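The inspection sheet for the Bekden laundry had 50 lines, and Shaohua Du filled them in by hand. Load rating: not marked. Door seal: serviceable. Under Remarks she wrote the time, 4:10 a.m., and left the rest blank.

Liam Sedgwick's complaint was clipped behind it. He had put a work shirt through a standard cycle in February and had paid for 100 minutes. The machine had given him 600.

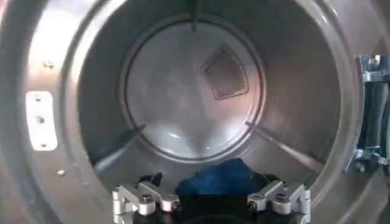 Shaohua began with the timer and found no fault in it. She reset the meter, entered a cycle of 100 minutes and checked the display against her watch. They agreed. She went over the hinge plate next, top screw, middle screw, bottom screw, and then shone a torch past the blue cloth to the mesh in the rear wall. Air was moving through it, inward, with the power isolated. It smelled of eucalyptus and cold ash. She held her watch inside the drum and the second hand slowed.

Under Remarks she added: Vent draws from elsewhere. Recommend the shirt not be worn until its age is established.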